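Suture bench, Saturday, tissue sample 2

Continued the running line on the Leclerc holder settings. Thread is the dark stock from Grendar, cut to 167 mm. Tissue from Letcombe, red face up, paler area left as found.

Needle to be gripped near the jaw tips – further back and it rolls. Keep the tail short at each knot. Colour of the tissue makes dark thread easy to follow.

To do: log thread lot 3706, reorder from Zondia.

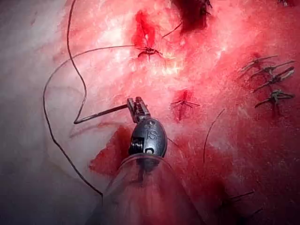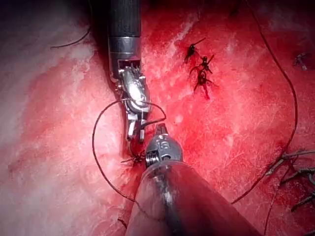 Dark thread on red tissue, paler area at left in both.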